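Plates that don't match, and how I came round to them

3 December 2021

I have spent most of this week thinking about plates, which I know is a strange thing to admit in a month when everybody else is thinking about presents. It started with the cupboard to the left of the cooker. The door had stopped closing properly, and after leaning on it for a few days I gave in, put the kettle on and took everything out on to the kitchen floor.

For years I had a proper white dinner set. My aunt bought it for us when we moved to Voseswood, and it was lovely, and I was frightened of it. One plate went in the first winter (the cat), another slid off the draining rack, and by the time we had been here three years the set was a sad little family that didn't come out unless somebody was visiting. In between, other plates had arrived. A blue one from the Trolleck market, a couple of green ones from my mother's picnic basket, a yellow bowl that I think belongs to next door and that I really must take back.

Sitting there with my tea going cold, I noticed that the plates I had wrapped in newspaper and put at the back were the white ones. The odd ones were at the front, with all the little marks you get from being used every day. So that settled it. The white set has gone in a box on top of the wardrobe, and the front shelf belongs to the colours.

I did get a bit carried away at first, I'll confess. I tried to sort them like a paintbox, with the blues together and then the greens, and it looked very smart for one evening. Then I wanted the big blue plate, and it was underneath two others that were wider than it, and the whole lot wobbled when I pulled. I've gone back to stacking by size, widest at the bottom, and letting the colours fall where they like. It makes a nicer pile anyway. You get a rim of one colour showing under the next, and I find I choose my lunch plate by whichever pair looks good together that day.

Teal over blue is my favourite so far. They are close enough to be friendly but the blue is a quieter, greyer sort of colour, and it lets the green one do the talking. I wouldn't have put them next to each other in a shop. I used to think a table needed one strong colour and lots of white round it, and my poor husband has heard that speech many times, usually while holding a tea towel.

See-through plates I was less sure about. My mother's green ones are the sort you can see the tablecloth through, and I always thought of them as outdoor things, for sausage rolls and wasps. But put one on a pale table and the colour is so bright it makes everything near it look freshly washed! I've been giving them toast duty. They look dreadful with anything that has gravy on it, and I won't be talked out of that.

The other thing I learned is about edges. A plate with a little wall to it, something between a plate and a bowl, is far more use than a flat one. Rice stays where you put it. So do peas, and the cut-up fruit I have in the afternoon, and all the odds and ends of supper that would otherwise go over the side on the way to the sofa. If I were starting again with an empty cupboard I would buy four or five of those and hardly anything flat at all.

In-ho Wi wrote to me after my last post to ask whether I'd suggest a set for a first flat, and I've been slow to answer – sorry, In-ho! I don't think I would suggest a set. I'd get two plates you like the look of and eat off them for a while, and see what you wish they were. Ours came singly, from market stalls and relations, and the only ones I regret are the square ones, which never sat flat on anything and went to the charity shop in December last year.

I still have the lower shelf to do, with the baking tins and a jug that has no handle, and I am putting it off. The door shuts now, though. I keep opening it to look.

For anyone who likes their colours the way I do, teal on blue and a bright green one off to the right: 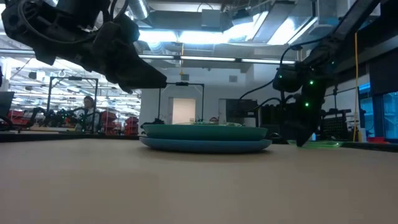 Dong-hyun Song

I write about our kitchen, our rather small garden and whatever I've been moving from one shelf to another. New posts come when the washing-up is done, so not very regularly. If you have a pair of plates that look better together than they should, do leave a comment and tell me the colours. I read every one, even when I'm slow to reply, and I'm always glad of the company.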